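Wogan Rack Segmentation Tools

Version note, February 2026

Wogan is a small set of Python tools for perception in dishwasher loading tasks. It takes video from a head-level camera and writes masks for the racks, the door, the hands and the dishes. The masks are used by the Pleron planner, but you can read them with any program that opens PNG files.

What is in the repository

wogan/segment: the model and its weights
wogan/track: keeps the same label on a plate when an arm passes in front of it
wogan/export: writes masks and a JSON index for Pleron
configs/trirthorpe.yaml: the settings we use for the Trirthorpe clips

The Trirthorpe set has 1740 labeled frames in 7 classes. We train on 6 of them. The class "cutlery basket" has too few labels at the moment, so please do not report results on it.

Install

Clone the repository, then run: pip install -e .
After this, run: wogan-segment --config configs/trirthorpe.yaml --input clips/

Known problems

Thin wire against the dark inside of the tub gives broken masks. The Grakach post-filter closes most of the gaps, but it is slow with more than 1000 frames in one clip. Please split long clips before you use it.
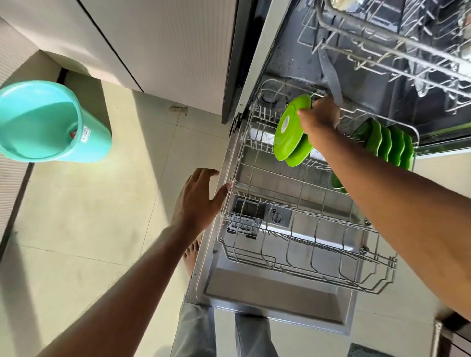 Lower rack with green plates, then upper rack with no dishes.
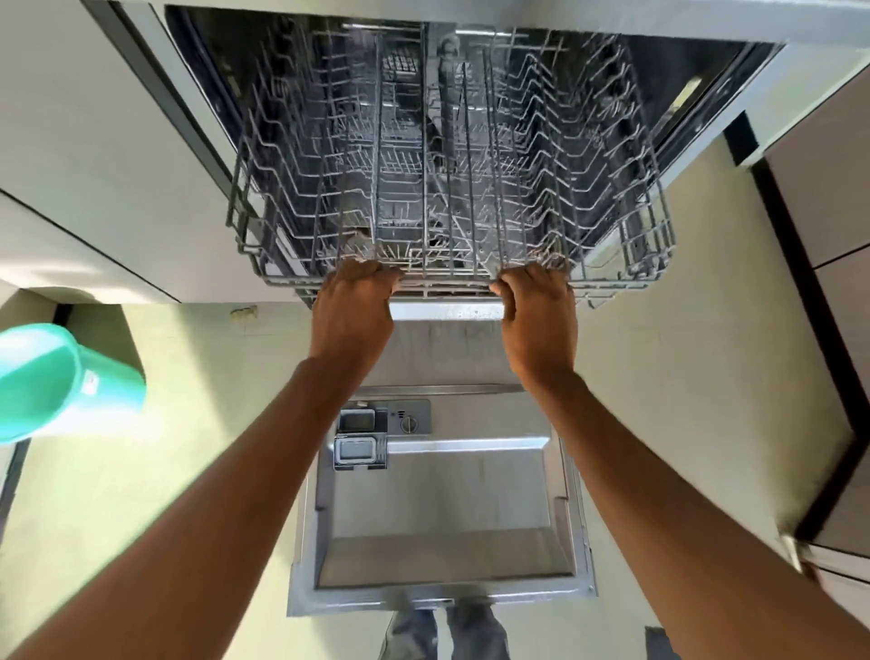
Can I use the masks with a planner other than Pleron?

Any planner that can read PNG masks and the JSON index will work. Set export.format to "plain" in the config, and the Pleron fields are left out of the index.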